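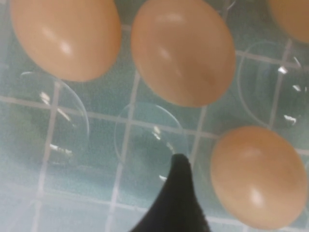
Briltine Egg Placing Cell
Product line: Raltell

The Briltine cell moves single eggs into and out of clear plastic trays. It is intended for small packing rooms where trays are filled and topped up by hand.

Specifications
Gripper: two fingers, black, tapered tips
Sensing: wrist camera
Rate: 900 eggs per hour
Arm reach: 800 mm
Cell weight: 28 kg without stand

Staffing
One operator per cell. The operator loads trays, clears rejects and checks shells for cracks. Hand placing remains possible with the arm parked. At the Valtonen packing room, placing staff moved to inspection and tray supply in February. Shift lead Nelli Mustonen reports less wrist strain and more walking between stations.

Training
One day on site, held by Siiri Kiiskinen. Covers jogging, finger replacement and restart after a stop.

Spare finger sets ship in pairs. Data sheet revised May 5, 2020.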